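June 12, 2026

Pump price log, my turn again. Diesel at the Mevudden station hasn't moved in 12 days, regular is up 5 cents, and Rochelle still thinks it's a tax thing. I'm not so sure – the tax is the same at McKinnon and they didn't budge! 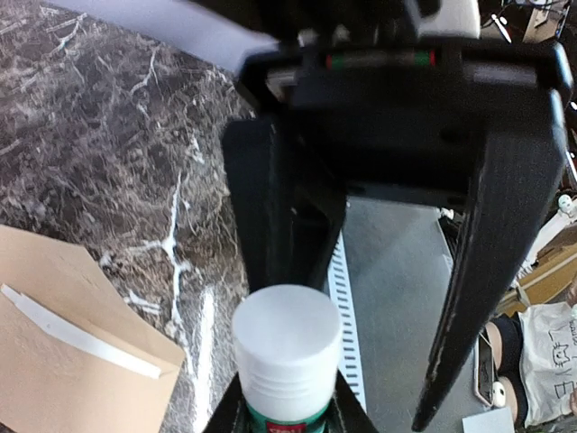
Next job is getting the wholesale numbers from Tastarell to line up with ours. Masaru wants them plotted by delivery date, fine by me. I'm doing the retail line in matte black like those gripper fingers, so it shows up when printed.

Contact: Plomura fuel desk | Back to top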